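21 November 2022

Packing bench, cont. Ulturwood order, second go at the foam-insert boxes.

Green cloth back on the long table and clipped down, much better than bare top, things don't skate off. Still creases a bit. Wants an iron but not today.

Box: the brown corrugated one again. Flaps are getting bad – top edges frayed right through to the fluting, bits of shredded card coming off. Tape won't hold on that for long. Fetell can send replacements but min order is 100 and we need 2. Asked if they'd split a bundle, no reply yet.

Foam grid is fine. Black, square compartments, no tears I could find when I had it out this morning. Put it back in dry, no glue, so it can be swapped over when a new box turns up. 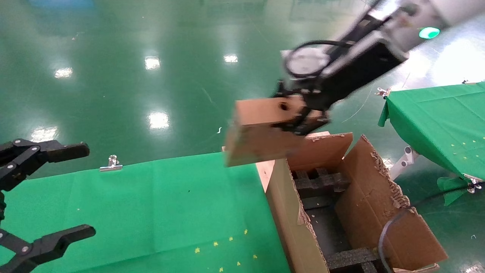 Cardboard blocks next. They go in from above, flaps well open, else the corners catch on the torn edge and drag more fluff into the foam. Block with the round hole: hole side up so we can tell wich is which. Keep forgetting this. Written on the lid now as well.

Yellow stars on the cloth – leave them where they are, don't brush off when tidying.

Stock no. for the inserts is 2,119 on the Botine sheet, NOT the one on the old Ung label. Lost half an hour to that in March and nearly did it agian today.

To do
– chase Fetell
– 17 blocks still to label
– hoover under bench, card dust everywhere
– more binder clips, the small ones keep pinging off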